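Course pages > Intro to Visual Perception > Handouts > Unit 2

Unit 2: Lightness, edges, and why white isn't one thing

Posted September, course staff, Gatberg campus

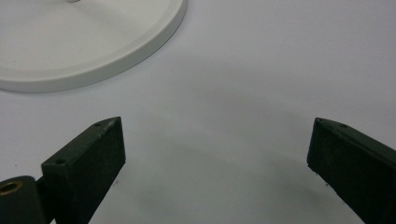

Lightness is the shade a surface seems to have, from black to white. Brightness is how much light seems to be coming off it. People mix these up all the time, including in the readings, so watch for it. A sheet of paper in a dim hallway is sending very little light to your eye and you still call it white. A lump of coal in direct sun can send more than that paper does and you still call it black. That gap between what reaches the eye and what you report is the whole unit. Take the off-white disc on the pale surface: hardly any difference in shade between the two, and you still get a clear edge, mostly from the brighter band of the rim and the soft gray shadow just outside it. Keep that in mind for the section on edges.

Terms you need

Illuminance - light falling on a surface.
Reflectance - the share of that light the surface sends back. White paint is high, black velvet very low.
Luminance - what leaves the surface toward the eye. Illuminance times reflectance, more or less, for matte surfaces. For shiny ones it depends where you stand.
Lightness - perceived reflectance.
Brightness - perceived luminance.

First three are physical, you measure them with a meter. Last two are in the observer. If an answer on the problem set says "the meter read the lightness" it loses the point.

The basic problem

Eye gets luminance only. One number per spot. That number is two things multiplied together (light, surface) and there is no way to pull them apart from the one number alone. A mid gray in strong light and a white in weak light can match exactly. So the visual system has to use something besides the spot itself. What's next to it, what's across the room, where the light seems to be coming from.

Ratios

Oldest good idea here. Compare a patch to its neighbor instead of taking it alone. Double the light on both and the ratio stays put. Explains a lot of everyday constancy, e.g. why a newspaper looks the same on the porch and in the kitchen.

Where it breaks: a ratio tells you one patch is twice the other. Doesn't tell you if that's white next to gray or gray next to darker gray. Need an anchor.

Anchoring

Usual rule: highest luminance in the group gets called white and everything else is scaled from it. Put a dark gray card alone in a spotlight in an otherwise black room and it looks white or close. Now slide a real piece of white paper in beside it, same spotlight. The card drops to gray right away. Knowing about it doesnt help, take the paper out and the card goes pale again.

Area matters too. A very large region tends to look lighter than a small one with the same luminance. So you get a tug between "highest is white" and "largest is white," and the answer lands somewhere in between. Granström reader has the longer discussion, chapter 9. Read it before lab. Skip the appendix.

Edges: two kinds

Reflectance edge: the surface changes. Paint stops, tile starts, ink on paper.
Illumination edge: the light changes. Cast shadow, a fold, a window frame.

On the retina both are just a change in luminance. Clues for telling them apart:

- Sharpness. Shadow borders are often blurry, paint borders usually crisp. Not safe on its own. A sharp shadow from a small lamp can fool you, so can an airbrushed gradient.
- Continuity of texture. If wood grain runs straight through the border, it's likely a shadow.
- Junctions. Where a shadow crosses a paint border you get an X shape, with the ratio preserved across it. Draw one of these for yourself, everyone gets it wrong the first time.
- Color. Outdoor shadows lean blue. Ink doesn't, as a rule.
- Depth. Two patches in different planes are probably lit differently. System seems to compare mostly within a plane.

Old demo: draw a heavy black line right around the blurry border of a shadow, so the blur is hidden. Shadow now looks like a stain. Pencil works badly, use a marker. Do it on scrap paper, not on the desks (see last year).

Low contrast edges

White on white is a hard case and a useful one. Painters and people who light products for catalogs worry about it a great deal. When two surfaces have close to the same reflectance the outline has to come from the light. A lip or bevel catches more light because it's angled toward the source. The side facing away gets less. A contact shadow falls next to it. Take all of these off (overcast sky, snow on snow) and the shape goes away. Skiers call it flat light and slow down.

Note what the observer says in these cases, though. People say "a white thing on a white thing." They rarely say "a white thing with a gray stripe beside it." Shadow gets used for shape and then thrown out of the report. Ask someone to paint it and they leave the gray out or make it far too light.

Simultaneous contrast

Same gray square on black and on white. The one on black looks lighter. You've all seen it. Two families of explanation:

Low level: cells in the retina are excited by light in the center of their field and inhibited by light around it. White surround, more inhibition, gray looks darker. Fine as far as it goes.

Higher level: grouping. Square is compared to whatever it seems to belong to. The trouble for the low level story is White's effect (it's somebody's name, don't write "the white effect"). Gray bars set into black and white stripes. The gray bars that share most of their border with white look LIGHTER. Backwards from the simple inhibition prediction. Any account you give on the exam has to deal with this one.

Lab, Monday section

Room is the Zonanier annex, basement level. Door sticks. Work in pairs.

Part 1. Matching. One partner sets the Drisance lamp box to the level on the card, the other picks a chip from the gray scale that matches the target. Scale has 11 chips, write the chip number, not "light gray." Swap. Then repeat with the white border added.

Part 2. Instructions matter. Repeat part 1 but ask for a brightness match ("same amount of light") in place of a lightness match ("cut from the same paper"). Read the wording off the sheet exactly. The two sets of answers should come apart, if they don't, check you read the right line.

Part 3. Reduction tube. Look at the target through a rolled tube of black paper so the surround is gone. Match again. Compare to part 1.

Write up: one page, one graph. Label the axes. Luminance goes across the bottom. Don't average lightness and brightness matches together, they're different tasks.

Common mistakes from the last batch

Saying the illusion is "the eye making an error." Error compared to what? Lightness is the eye's best go at reflectance, it was never a light meter. 
Using "shade" and "shadow" as the same thing. Shade in these notes is how light or dark a surface is. Attached shadow is on the object, facing away from the source. Cast shadow falls on something else.
Treating constancy as perfect. It isn't. Dim rooms do look dimmer and grays do drift. The interesting part is how little.
Quoting luminance with no units. Candelas per square meter.

Next unit is color constancy, same logic with three numbers per spot in place of one. Bring the chips back in order please.

Questions: use the course mailbox, Gatberg campus | Copyright course staff, Intro to Visual Perception | Back to top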